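Notes on a marble-pattern surface and paper storage

Recep Dağdelen asked what I thought of the Pellska top after a winter with it, so these are the notes I kept from February on. The pattern is gray with white veins, and it does one thing very well: it hides dust. It does another thing badly. Any white fragment lands on the gray and stands out, while the same fragment on a vein disappears until you put a hand on it.
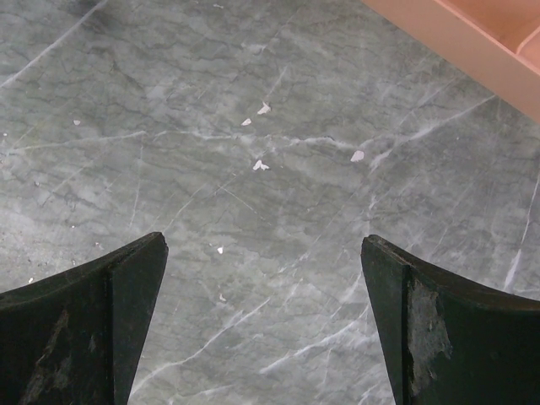 I wipe in one direction, long side first, with a barely damp cloth. A dry cloth only moves the bits to the next vein. A brush works for corners and nowhere else. Dateline sells a pad for this purpose and I sent mine back.

Paper rolls are the main source of lint. A roll still in its plastic sheds nothing and can be put down anywhere. Once the film is off, I move it to the shelf and leave it there. 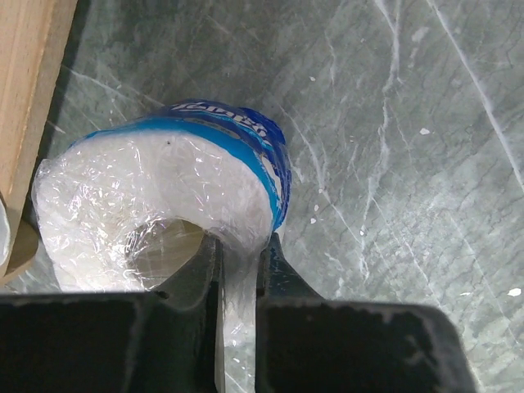 The rule I settled on is 2 rolls open at most, the rest wrapped. My earlier limit was 4, and the extra rolls got knocked over and unwound. Crushed cores are the other problem - a flattened roll binds on the holder and tears short.

For checking the surface, low light from one side is best. Overhead light flattens the pattern and the specks go with it. I check at 6 in the evening, when the lamp by the door is the only one on.

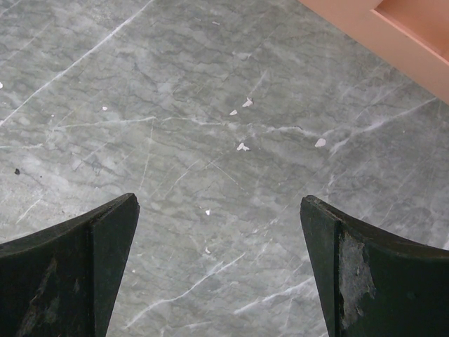 Mihăilă's wax made no difference that I could measure, so I stopped using it.

Storage is a light wooden shelf with two open tiers. Rolls go on the top tier, on their sides if there is depth for it, upright if not. Cartons go below.
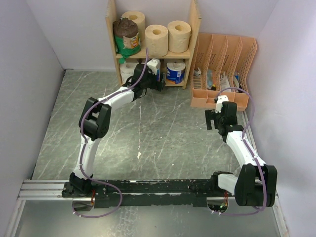 I considered a closed cabinet from Grullcombe and decided against it. Doors need clearance at the front, and I would lose the strip I use for unpacking. The next change is a strip of felt under the shelf feet.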